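Search this site Enter keyword Go

Speaker notes – "The pen that wouldn't let go"
Afternoon session, Tridel users' day, August

Good afternoon, everybody, and thank you for coming back after lunch, which I know is asking a lot. I'm going to talk about a fault we had on the Wunemano cell, the two-armed one that tidies pens into a bin. I'm fond of that cell, so please be kind to it.

(Pause. Let people find seats.)

The job sounds like nothing at all. One arm stays down by the bin, the other picks a pen off the table, carries it over, points down and opens. We had run it 1456 times and I had got into the bad habit of making tea while it worked. Then on one run the jaws opened by a hair, stopped, and the controller cheerfully logged the drop as done. The arm went off for the next pen with the first one still in its grip.

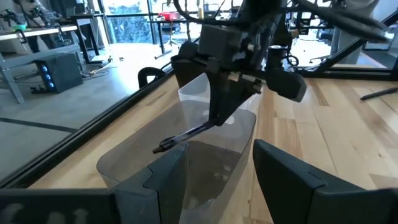 Words: Gavin Swanson
Notes checked by Yamila Herrera

Look at how near the pen is to the rim of the bin, with the tip just over the left side. There isn't much room for two arms and a bin in the same spot, and that is the bit I'd like you to keep in mind – a pen held a little too long has somewhere to catch.

Ours caught. It pushed the bin into the lower gripper, the lower arm pushed back, and the two of them leaned on each other for six seconds before the force limit cut in. Six seconds is a very long time when you are standing there with a mug. I pressed the stop button as well, late, and spilled most of the tea.

(Wait for the laugh, if there is one.)

Yamila went through the log that evening and found fault code 91 sitting there, marked as a warning only. The Mussa software was checking that an open command had been sent. It never asked whether the jaws had reached their open position. We now read the position back before the arm may lift, and code 91 stops both arms.

If you run Grunar grippers with our settings file, please ask me for the new one before you go home. Questions now, I think, and I'll repeat them for the back row.

Related items
Force limits when two arms share a table
Wunemano cell: change note 1743
Reading a fault log without losing your evening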